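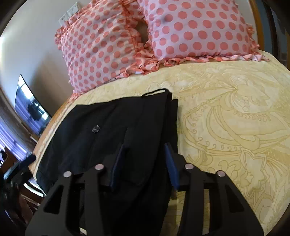

Black garment on the bed, blue pads on its lower folds.

Kuleck Hand Grippers Review: Teaching a Robot to Fold, One Pair of Pants at a Time

4 min read

Search reviews Enter keyword Go

Kuleck says its hand-held grippers let anybody teach a robot a household chore. You squeeze, you fold, the camera on the tool records it, and some robot arm learns from the pile of recordings. The quick start guide suggests 300 takes of one task before you bother training anything. I did laundry with them for most of a month and I'm not sold.

My old setup was remote control, a Zasum arm driven with a joystick, and I'll give Kuleck this much: folding by hand is faster. I could get through a pair of pants before the Zasum had lined up on a cuff. The blue pads hold fabric well too, even a slick waistband.

But faster takes aren't always good takes. With only two stiff fingers per hand I kept pressing down into the mattress to catch a single layer, and I picked up two layers about as often as one. A person feels that and fixes it without thinking. I have my doubts that a robot learning from the video will know why my wrist twisted.

Black on black is the other headache. Against a pale yellow spread the outline of the pants is easy to see, but the folds inside that outline are a lot harder to make out when I play a take back.
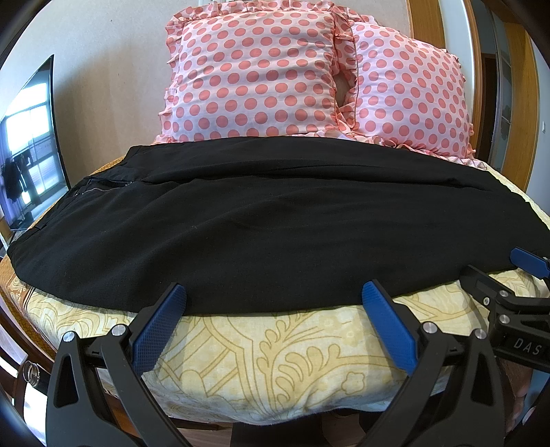

Two grippers or one?

Two, if you're folding. One can drag a leg over but it can't keep the other end still. The catch is that your arms get tired, and my takes got sloppy long before I reached the suggested number. Grendach's competing pair felt lighter to me, with weaker pads.

The software throws out takes where it loses track of the tool, and it threw out up to 10 in a single sitting. It doesn't say which ones until you've finished.

Would I buy them again? For picking up cups, maybe. For laundry I'd want to see a robot fold my pants first, and mine still bunches them at the knee.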